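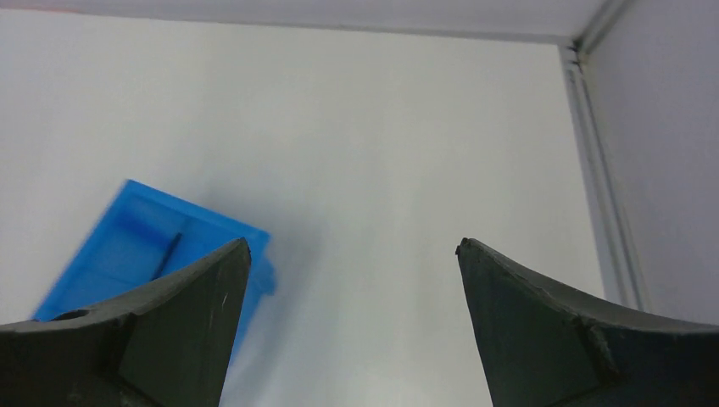
Why does the gripper stop a short way above the bin floor and report an overload?
The finger is touching the bin wall before the tips reach the part, and the controller reads the contact as a collision.

Clearing a finger-on-wall fault on a two-arm bench cell

The procedure applies to the Momham bench cell with two arms on a common mounting plate and small parts bins placed by hand. The fault is logged as code 1115. It was first written up by Flurina Zürcher in June, after the same wrist joint tripped 13 times in one shift. This revision is dated 19/09/2021.

What goes wrong

The pick routine assumes the bin is square to the stored angle. If the bin has been knocked round, one finger comes down on the rim or a side wall. The wrist joint keeps pushing until the current limit trips, and the arm then holds position with torque on. Repeated trips wear the finger pads and can shift the tool offset.

Before you reach in

Press the stop button and wait for both arms to show torque off. An arm that has tripped may drop when torque is removed, so support the forearm with one hand before you release it. Stopping one arm does not stop the other. On cells with the old Belov supply, switch off at the wall as well; its stop circuit cuts the left arm only.

Clearing the fault

1. Raise the gripper by hand until both fingers are clear of the bin. Do not lift by the camera or its cable.
2. Take out anything left in the bin.
3. Check each fingertip for play. If it moves, tighten the screw and repeat the tool offset routine before going on.
4. Follow the cable from each wrist back to the shoulder. A loop pulled tight across a joint gives the same code as a wall contact, and the two are easily confused.
5. Put the bin back near the middle of the table and run the locate step with the arms parked.
6. Compare the reported angle with the stored one. Over 17 degrees, turn the bin by hand and locate again.
7. Restore torque one arm at a time, left arm first.
8. Run 4 slow picks at reduced current. If any of them trips, stop and go to the next section. 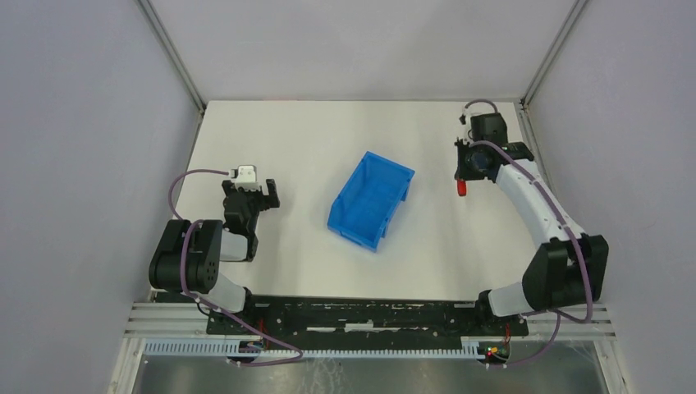

Bin at an angle near the middle of the table, left gripper open.

If the fault comes back

Severino Vallejo found two cells where the stored floor height was wrong after a change of bin type. Measure it again with the bin in use — the Erier bins have a thicker base than the ones they replaced. If the height is right, swap the left and right grippers. A fault that moves with the gripper points to the finger mount; one that stays with the arm points to the wrist joint, and the arm should be taken out of use.

Record the code, the arm and the bin angle in the cell log. Brigitta Leitner holds the spare finger mounts.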